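I swore after last season that I was done with fantasy football. Done! And then the league invite landed in my inbox and I had a squad picked before I'd finished my coffee. So here we are again, 11 of us in the same league, most of us old enough to know better.

For anyone new to the blog, it's a private league with our own made-up rules, and we draft in person. If somebody has your favorite striker, you can beg or trade, and that's it. I love it so much more than the big public game, where everybody ends up with the same eight players and you win or lose on the bench.

My problem is goalkeepers. I took one in the third round (I know, I know) and the whole room laughed at me. My thinking was that our scoring gives extra for saves, so a busy keeper on a bad team can outscore a decent midfielder. It worked beautifully for two weeks. Then his team went and signed a proper center back and now he barely has anything to do. Good for them, terrible for me. 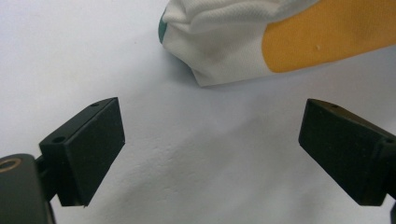 Black gripper fingers, open, and a crumpled white fabric item with a yellow-orange patch

Anyway, the trade. Ama Dramani messaged me late one night offering her second-choice winger for my backup forward, straight swap. I stared at it for ages. Her winger had been out with a calf injury for most of the early season, but he'd started the last two games and played 139 minutes across them, which told me his manager trusts him again. My forward, meanwhile, was scoring off the bench and probably never going to start while everyone else stayed fit.

I said yes. Then I lay awake thinking I'd said yes too quickly, because Ama has won this league twice and I have won it zero times, and when a person like that offers you something you should probably ask why.

Well, the first weekend he got an assist and I was unbearable in the group chat. The next weekend he got a yellow card and came off at half time, and the group chat was unbearable back. I'm keeping him, though. His team has a really kind run of games all the way into November and he takes the corners from the left side, so there should be points in there somewhere even if he never scores.

I'm sitting ninth right now, by the way. I finished last season on 1166 points and I'd love to beat that, but at this pace I'd need a pretty wild spring. What's killing me is captaincy. I keep changing it at the last minute! Four times now I've moved the armband off a guy an hour before the deadline and watched him score. My new rule is that I pick my captain the night before and then put my phone in a drawer.

Other small plans: drop the third defender I never play, stop reading predicted lineups (they make me nervous and they're wrong half the time anyway), and try to get a second striker off somebody before the Christmas pileup of games. If you're in the league and reading this, I'm open to offers on the goalkeeper. He's a lovely goalkeeper. Very reasonable price.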